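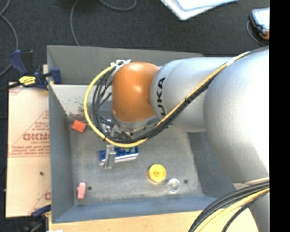

Photo: Trosby Parts Services, Sorting Room 2

Trosby Parts Services
Facilities and Materials Support
Ticket 600-118
Subject: Gray metal sorting bin, mixed small items, condition of bin floor
Opened: Aug 10, 2019
Reported by: Materials desk, Sorting Room 2
Assigned to: Eyerusalem Adugna
Priority: Normal
Status: Closed, with one follow-up item

Description of issue
The Materials desk reports that small items of different types are being left together in the rectangular gray metal bin in Sorting Room 2. The blue and white block-like item and the small orange-red block belong to separate part families and should not share a bin at the end of a shift. The desk also asks whether the bin itself should be replaced, as the floor is worn.

The requester states that the end-of-shift count was short by 7 items on the Kourkoulas order and over by the same number on the Fata order. The two orders were sorted on the same day.

Initial response (Support)
Receipt of this ticket is confirmed. Please do not empty the bin until the contents have been checked against the item list. Please also confirm which version of the list is posted in the room.

Reply (Materials desk)
The posted list is the older version, with 58 item types. The desk was not aware that a newer list had been issued.

Entry 1 (E. Adugna)
The bin was checked in place. Items were spread over the floor of the bin with no dividers. An item lying flat against a side wall is easily passed over when the bin is viewed from the opposite side, and smaller blocks tend to settle in the corners. Staff are asked to check all four corners by hand before a bin is signed off as clear.

The contents were then removed, sorted by type on a clean tray, and compared with the current list. All items were accounted for. The 7 items missing from the Kourkoulas order had been counted under Fata. Both order sheets have been corrected and initialed.

Entry 2 (E. Adugna)
Wear on the bin floor was reviewed after the bin had been emptied. The wear is limited to the surface finish. No sharp edges or raised metal were found. The bin was wiped down with a dry cloth and returned to use. Replacement is not approved at this time. Under the room standard, a bin is replaced when its floor is bent or when items catch on it.

Entry 3 (Materials desk)
The desk asks whether a liner may be used in the meantime. A Trevo foam liner is available in the supply cabinet and appears to be the correct size.

Entry 4 (E. Adugna)
A liner may not be used in this bin. The liner raises the items above the approved working height and has been known to lift at the corners, where small blocks can slide underneath. The Trevo liner should remain in the cabinet for use in the storage drawers only.

Resolution
1. The older item list has been removed from the wall and the current list posted.
2. Kourkoulas and Fata items are to be sorted in separate sessions, and the bin cleared between them.
3. Corners and side walls are to be checked by hand at sign-off.
4. The bin remains in service without a liner.

Follow-up item
The condition of the bin floor is to be reviewed again in October. The Materials desk will open a new ticket at that time and refer to this number. If items begin to catch on the floor of the bin before then, please submit the request without waiting for the review.

Requester confirmation
The Materials desk confirms that the corrected counts agree with both order sheets and that the ticket may be closed.

Closed by: Eyerusalem Adugna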